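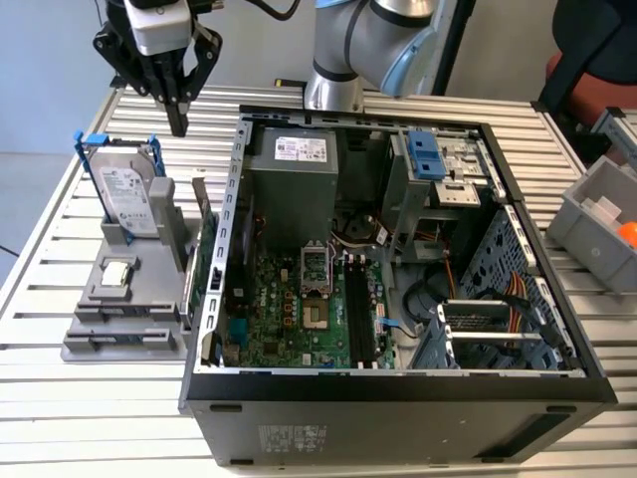 Torre de sobremesa Dell para completar - caja negra y plata, sin procesador y sin memoria

¡Hola! Soy Yolotzin Carrillo y llevo la parte de ordenadores de Nalus, la tienda de segunda mano donde acaba viviendo todo el hardware que otros dan por jubilado. Esta torre es de mis cosas favoritas del catálogo, y ya sé que lo digo de muchas, pero es que me gustan los equipos a medio hacer. Un ordenador completo lo enchufas y listo. Uno así te obliga a mirar, a buscar piezas, a leer foros a las dos de la mañana y a discutir con tu cuñado sobre si la pasta térmica se pone en cruz o en grano de arroz (en grano, por favor).

Te cuento lo que te llevas, lo que no, y lo que yo haría con ella.

Qué incluye

- Caja de torre en negro y plata, con su panel lateral (va aparte, envuelto, dentro del mismo paquete)
- Placa base Dell, verde, montada en la caja
- Fuente de alimentación, también montada
- Jaula superior para unidades ópticas, con su pestillo de plástico azul
- Jaula inferior para discos duros
- Mazo de cables de corriente y cables SATA, en la propia caja

Qué no incluye

- Procesador
- Disipador
- Memoria RAM
- Discos duros o SSD
- Teclado, ratón, monitor ni cable de corriente
- Sistema operativo, claro

Lo pongo en dos listas bien separadas porque cada mes me escribe alguien preguntando «pero con qué procesador viene». Con ninguno. El zócalo está vacío y las ranuras de memoria también se entregan vacías. Si quieres un equipo para encender esta tarde, mira mejor la sección de completos, que hay cosas muy apañadas.

La caja

A ver, yo tengo debilidad por las torres de oficina. Son feas, o eso dice la gente, y a mí me parecen comodísimas. Esta se trabaja tumbada: quitas el lateral, la acuestas y lo tienes todo mirando hacia arriba, con la placa a un lado y las jaulas al otro. En la zona del medio queda un hueco bastante generoso por donde van los cables, y ahí caben las manos. Parece una tontería hasta que has intentado conectar algo en una caja diminuta con los nudillos pelados.

Los laterales internos son de chapa gris, con una pared perforada en filas para que respire. Lleva además sus tapas perforadas en la zona de las tarjetas de expansión, así que si te animas a meterle una gráfica modesta o una tarjeta de red tienes por dónde. Mide bien antes, eso sí, que las jaulas ocupan lo suyo y hay tarjetas larguísimas.

Por fuera tiene las marcas normales de una torre que ha trabajado. Algún roce, nada hundido. Las etiquetas de fábrica las dejo siempre puestas - hay tiendas que las arrancan para que el equipo parezca más nuevo y luego el cliente no tiene de dónde sacar una referencia.

La placa y el zócalo

Lo que más miro yo en una torre sin procesador es el zócalo, y lo que más deberías mirar tú, compres aquí o en otro sitio. El marco de sujeción de esta abre con su bisagra y se queda levantado, como tiene que ser. Cuando coloques el procesador, tómate tu tiempo: se alinea, se deja caer con suavidad y no se empuja. Si notas que no asienta, lo levantas y vuelves a empezar. Y los dedos, lejos de los contactos, que la grasa de la piel es muy traicionera.

Las ranuras de memoria son negras con pestillos blancos en los extremos, en fila, a un lado del zócalo. Antes de comprar módulos escríbeme con el procesador que tengas pensado y miramos juntos la compatibilidad en la documentación de la placa. Lo hago encantada, de verdad, prefiero diez correos antes de la venta que una devolución después.
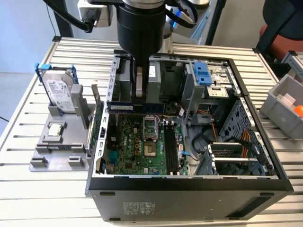 Para colocar la memoria no hace falta ser nadie especial. Abres los pestillos, buscas la muesca, apoyas el módulo recto y presionas por los dos extremos hasta que cierre. Yo recomiendo hacerlo con la torre tumbada sobre una mesa firme, porque con la torre de pie acabas empujando de lado y la placa se queja. En mi casa uso una mesa vieja de cocina con una manta fina debajo de la caja y funciona de maravilla, aunque mi madre todavía pregunta por la manta.

La fuente

Va en su sitio y con su etiqueta, donde vienen las tensiones y la potencia. Si tu idea es un equipo de oficina, un servidor doméstico pequeñito o una máquina para aprender, adelante. Para gráficas que piden conectores propios yo cambiaría la fuente, y en ese caso escríbeme también, que en las Dell conviene comprobar los conectores antes de comprar una genérica. El mazo de cables (amarillos, rojos y negros, lo clásico) cuelga por el lado de las jaulas y tiene largo para moverlo un poco y ordenarlo a tu gusto con unas bridas.

Las jaulas y el pestillo azul

¡El pestillo azul! Me encanta, no lo puedo evitar. Está arriba, en la jaula de las unidades ópticas, y se localiza de un vistazo entre tanto gris. Si alguna vez has perdido un tornillo dentro de una torre y la has tenido que sacudir como una maraca, entenderás mi cariño por cualquier pieza pensada para trabajar con los dedos. La jaula de abajo es para los discos duros. Un SSD de los pequeños te pedirá un adaptador, que tengo en tienda de la marca Mevach y son baratitos.

Para quién es

Para quien tenga un procesador suelto en un cajón. Para profes de ciclos de informática, que me compran varias cada agosto para que el alumnado monte y desmonte sin miedo. Para padres y madres con una criatura curiosa en casa (con vigilancia, que la chapa tiene cantos). También para quien necesite recambios de caja y no quiera pagar una entera nueva.

No la recomiendo para jugar a lo último. Se puede intentar, hay gente en los foros que hace virguerías, pero entre la fuente, el espacio y las prisas acabas gastando más que en una caja moderna.

Complementos que suelo meter en el mismo paquete

Pulsera antiestática Viltero, sencilla y cómoda. Juego de destornilladores Hägglund, con puntas imantadas, que es el que uso yo desde hace años y solo he perdido una punta. Pasta térmica en jeringa pequeña, de sobra para varios montajes. Y bridas, siempre bridas, las regalo con la torre.

Precio y envío

La torre cuesta 20 euros tal como está descrita. Los complementos van aparte, y el juego de destornilladores sale a 19. El envío a península son 5 euros más, en caja doble y con relleno por dentro para que las jaulas y los cables no bailen. Si vives cerca puedes recogerla en tienda y de paso te enseño el resto de torres, aunque te aviso de que la gente entra a por una y sale con dos.

Cómo la revisamos

Le paso aire, reviso los condensadores de la placa con lupa, compruebo que los pestillos de las ranuras abren y cierran, miro el zócalo con luz rasante y pruebo la fuente aparte con un comprobador. La placa se prueba con un procesador y memoria de la tienda, que después se retiran. Si te llega con algún fallo, me escribes con una foto y lo arreglamos, tienes el plazo de garantía de segunda mano indicado en las condiciones.

Para preguntas, el formulario de la página o el teléfono de la tienda. Si contesto tarde es que tengo las dos manos metidas en otra caja. Dime siempre qué procesador tienes y para qué quieres el equipo, así te respondo de una sola vez.

Ficha actualizada el 11 de abril.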